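Rapport de projet, semestre 2
Juwita Kusuma
Projet Vasik : collecte de démonstrations à la main pour l'apprentissage d'une politique de préhension

## 1. Sujet

Le projet Vasik consiste à constituer un jeu de démonstrations de manipulation à deux mains, puis à vérifier qu'il est exploitable pour entraîner une politique par imitation. L'entraînement lui-même est fait par le groupe suivant. Je me suis occupée de la collecte, du tri et du format des données.

Le sujet demandait 2000 épisodes. Il en reste 1351 après tri. La différence est expliquée dans la partie 5.

## 2. Choix de la méthode

Deux solutions ont été comparées en début de semestre.

La première était la téléopération d'un bras. Elle donne directement les positions articulaires, mais chaque épisode est long à enregistrer et il faut réserver la salle du bras, partagée avec deux autres groupes. Pendant l'essai préliminaire, nous avons enregistré 17 épisodes en une séance, dont plusieurs où le bras s'est mis en arrêt de sécurité.

La seconde solution utilise deux pinces tenues à la main, une par main. L'opérateur fait la tâche lui-même et on enregistre la pose de chaque pince, son ouverture et une vue depuis la tête. Il n'y a pas de robot pendant la collecte. Les mouvements sont plus naturels et plus rapides. En contrepartie, rien ne garantit qu'un geste fait par une personne soit atteignable par le bras, et il faut vérifier cela après coup.

Nous avons retenu la seconde solution.

## 3. Matériel et logiciel

- deux pinces à main, avec un cube de marqueurs fixé sur chacune ;
- une caméra portée sur la tête ;
- un ordinateur d'acquisition ;
- le logiciel Tultico pour l'enregistrement et la synchronisation ;
- le script Jiltach, repris du projet de l'année précédente, pour la conversion des fichiers.

La pose des pinces est calculée à partir des marqueurs. Un cube a été préféré à une plaque simple pour qu'au moins une face reste lisible quand le poignet tourne. Avec une plaque, on perdait le suivi dès que la main passait en supination.

Le script Jiltach a dû être modifié. Il supposait une seule pince et écrasait les données de la main gauche avec celles de la main droite. L'erreur n'apparaissait pas à l'exécution, les fichiers avaient la bonne taille. Je l'ai trouvée en traçant les deux trajectoires, qui étaient identiques. La version corrigée écrit un groupe par main et refuse un fichier où l'un des deux manque.

## 4. Protocole de collecte

### 4.1 Tâches

Trois familles de tâches ont été définies avec l'encadrant : prendre un objet et le déposer ailleurs, passer un objet d'une main à l'autre, soulever un objet d'une main pendant que l'autre reste libre. La troisième famille a été ajoutée en cours de semestre. Sans elle, le jeu de données ne contenait presque que des épisodes où les deux mains bougent ensemble, et on pouvait craindre que la politique ne sache pas garder un bras immobile.

### 4.2 Déroulement d'un épisode

1. Placer l'objet dans la zone de départ. La position est changée à chaque épisode.
2. Vérifier dans Tultico que les deux cubes sont détectés.
3. Lancer l'enregistrement et attendre deux secondes sans bouger. Ces deux secondes servent à estimer le bruit de la pose au repos.
4. Faire la tâche à vitesse normale. Ne pas corriger une prise ratée plus d'une fois.
5. Revenir à la position de repos, arrêter, noter « réussi » ou « échec » dans la feuille de séance.

La consigne sur la vitesse a été la plus difficile à respecter. Les nouveaux opérateurs ralentissent beaucoup pendant la première heure. Leurs épisodes de cette première heure ont été marqués à part et ne sont pas dans le jeu final.

### 4.3 Tenue des pinces

Chaque pince se tient par le corps, poignet droit autant que possible, avec le cube dégagé sur le dessus. Les manches longues sont autorisées à condition de ne pas recouvrir le cube. Pour la troisième famille de tâches, la main qui ne travaille pas reste basse et garde sa pince, afin que les deux poses soient enregistrées du début à la fin. L'épisode avec le grand objet blanc arrondi, tenu par la pince gauche bras tendu devant soi, est de ce type.
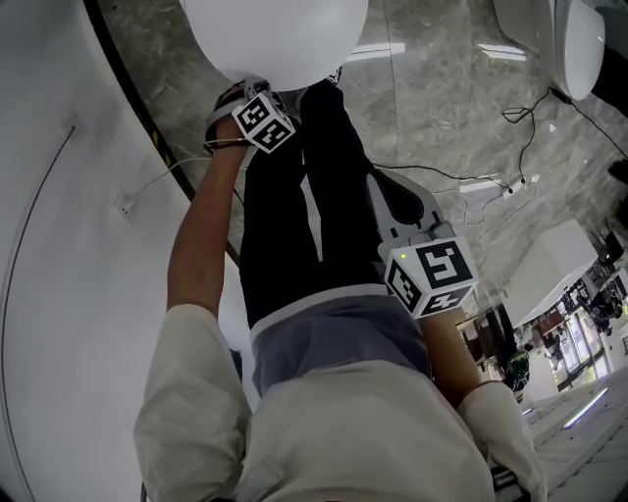

## 5. Tri des épisodes

Le tri s'est fait en deux passes. La première est automatique : un épisode est rejeté si l'un des cubes n'est pas détecté pendant plus d'une demi-seconde, ou si la pose fait un saut incompatible avec un mouvement humain. La seconde est manuelle, sur la vidéo de tête, pour les épisodes notés « réussi » dont la durée s'écarte beaucoup de la médiane.

Les causes principales de rejet sont les suivantes :

- cube masqué par l'objet ou par l'autre bras, surtout pour les passages d'une main à l'autre ;
- cube hors du champ de la caméra quand l'opérateur regarde ailleurs que vers ses mains ;
- reflets sur un sol brillant, qui ont gêné la détection des coins ;
- feuille de séance mal remplie (numéro d'épisode décalé).

Le dernier point nous a coûté 86 épisodes d'un seul coup, au mois d'août. La numérotation de la feuille avait pris un rang de retard sur celle du logiciel et nous ne pouvions plus associer les étiquettes avec certitude. Depuis, le numéro est affiché par Tultico et recopié à la fin de chaque épisode.

## 6. Limites

Le champ de la caméra de tête est large mais l'opérateur doit penser à garder les deux pinces dedans, ce qui influence sa posture. Les objets grands restent sous-représentés. Nous n'avons pas de mesure d'effort sur les doigts, donc un objet serré trop fort n'est pas distingué d'un objet tenu correctement.

La vérification d'atteignabilité pour le bras a été faite seulement sur la première famille de tâches.

## 7. À faire pour le groupe suivant

- Terminer la vérification d'atteignabilité sur les familles 2 et 3.
- Refaire les passages d'une main à l'autre avec une seconde caméra fixe.
- Reprendre l'étalonnage des cubes avant toute nouvelle séance, le fichier actuel est celui d'août.
- Ne pas utiliser l'ancienne version de Jiltach, encore présente sur l'ordinateur d'acquisition dans le dossier `old`.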